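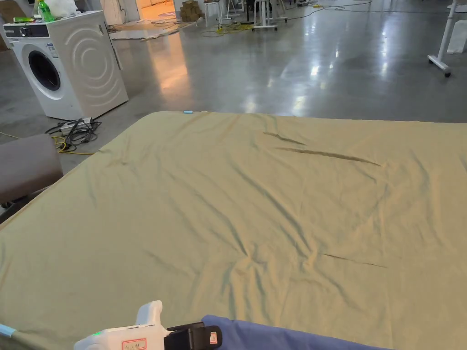

Kragh House Guest Rooms Team, Rerenville

Room Readiness and Safety Checklist: Bed, Seating and Laundry Corner
Checked by: Kimie Kudo
Read over by: Przemysław Baran
Date: 2020-06-17
Sheet no. 1590

Marks used: OK / FIX / WATCH

BED

1. Fitted sheet on, right color for the room: OK
Olive-khaki, and I love it in here! The light from the left makes it look almost golden on that side. Please let's keep this color for the room.

2. Sheet lies smooth: FIX
Large areas are lovely and smooth. There is a puckered bunch near the middle, with shallow ripples spreading out from it, plus a pair of long diagonal creases farther up. Pull from the far corners first, then the near ones, and run a flat hand across the middle. Takes a minute and looks so much better.

3. Mattress rim clear of small items: FIX
Tiny light-blue thing sitting right on the far edge, maybe a clip or a tag. Pick it up before the top bedding goes on. If it's a clip, it goes in the drawer. If it's a tag, see whether it belongs to the sheet and write down the washing temperature (we are still guessing at that one).

4. Trim and piping tucked in: WATCH
A short strip of light blue shows low on the left side of the mattress. Fine for now. Check for loose stitching at the next change.

5. No loose fabric on the bed: FIX
Blue-violet piece bunched along the near edge. Fold it or hang it up. Anything that drapes over the side can end up underfoot, and people come around that end in the dark.

6. Mattress sits square on its base, no rocking: OK
Pushed down on all the corners. Solid as anything.

SEATING

7. Upholstery beside the bed, no tears or sharp staples: OK
Gray-brown, soft rounded top. Ran my hand along the seams and found nothing that catches.

8. Room to get past: WATCH
It stands right beside the mattress. Przemysław, could you try it with the big laundry basket and tell me if it's too tight? I get through easily, but I'm small.

LAUNDRY CORNER

9. Washing machine stands level: OK
Used the spirit level from the Stirkuretti kit. Bubble dead center, hooray.

10. Machine position: WATCH
It's at an angle to the room. The front door needs to open all the way without hitting anything, and the hose behind must not be pinched. Hose was fine when I felt along it.

11. Plug and cord: OK
Cables run to a power strip on the floor. Thank you to whoever moved it in February!

12. Floor around the machine: OK

COMMENTS FROM PRZEMYSŁAW

Item 2: agreed, and try the deeper sheets from the Kotovholm order, shelf 47. They grip the corners really well and the middle stays flat for days.
Item 8: went through with the basket full. Brushed the fabric on one side but didn't get stuck. I'd still shift the seat over by a hand's width.
Item 10: I'd like it straight against the wall. Will bring the felt pads.

Open items go on sheet 2845. Initial each one when it's done.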